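The Pesmont Bench Kit: fixture plate, task set and scoring sheets for robot disassembly work

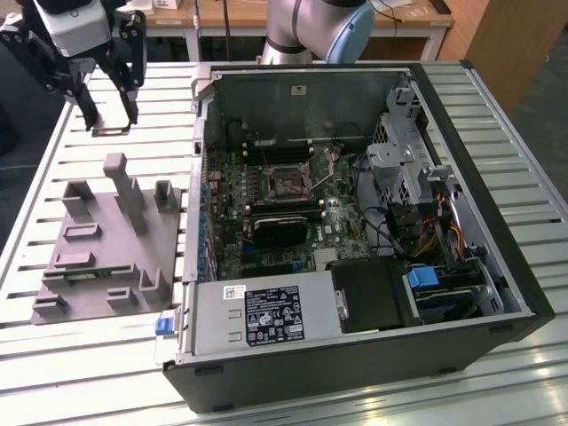
Desktop tower on the bench, side panel off, with the printed fixture plate to its left.

Hi, I'm Kamol Bunnag, and this is the page for the Pesmont Bench Kit, the thing I kept promising people at Tulard I would write up properly. It started as a pile of gray printed parts and a spreadsheet, and it's now something you can order, print or borrow (more on borrowing further down).

The kit is for anyone training or testing an arm on taking old desktop computers apart. You supply the arm, the gripper and the computer. We supply the plate, the task list, the scoring sheets and the reference recordings, so that your numbers and mine mean the same thing when we put them side by side. That was the whole itch for me! I'd read three papers in a row on removing memory sticks and every one of them had a different idea of what "removed" meant. In one of them, half out of the slot was good enough.

What the plate does

It's a flat plate with posts and slots standing up from it, and it sits next to the tower. Small boards have a slot to go into, so the arm has to finish the job and put the part somewhere, standing or lying the way the task card asks. A part that's been pulled and dropped on the table scores as a pull only. People grumble about this rule and then they keep using it, because putting the part down is where most of the failures are hiding.

Print it in whatever you like. PLA is fine for most benches. The files come with the tall post as a separate piece too, which I'd recommend if your printer is short on height, and it means you can swap the post when an arm swings into it (ask me how many I've printed).

The method, short version

We train from demonstrations, and each demonstration is split at the moment of contact. The approach is learned from the wide camera view. Once the fingers touch the part, a second policy takes over and works mostly from the force readings, with the picture as a backup. I call it the Klinhom split, after the building where we first got it going.

Each task gets 100 demonstrations, and then 35 test runs with the tower shifted and turned a little between runs. There are 4 task families: memory, small cards, cables, and drives on a latch. The full recording set comes to 2,000 clips, counting the practice ones and the failures, and please do use the failures. They've been more useful to me than the clean runs.

What we found

Memory and small cards got much better with the split. The single policy tended to keep adjusting its position after it already had hold of the part, and the split one mostly stops doing that and pulls. Latched drives improved too, though less, and it depends a lot on the case. A latch you can press flat is friendly. One you have to hook from the side still gives my gripper trouble.

Cables are the sad part of the page. The split made no difference I'd want to defend. A bundle of power leads moves when you touch it, so the contact moment isn't a clean moment at all, and the handover fires too early. I've tried delaying it and that helps on one tower and hurts on the next. If you have a better idea, write to me, I mean it.

What's in the box

Printed fixture plate with the tall post
Spare posts
Task cards for all four families
Scoring sheets, paper and spreadsheet
Download code for the recordings and the trained policies

Things to know before you order

You'll want a table with slots or holes to bolt the plate to. Tape works for a morning. Towers go on their side with the panel off, and unplugged from the wall of course. Two-finger grippers are what I've tested. A suction tool might do fine on the cards but I have no numbers for it.

The Hernham lab has a loaner kit if you only want to try one task family, and they cover postage one way. The next revision of the plate is due in March, with deeper slots. Plates from the current version will still work with the new task cards.

Contact: Kamol Bunnag, Pesmont Bench Kit | © Pesmont | Back to top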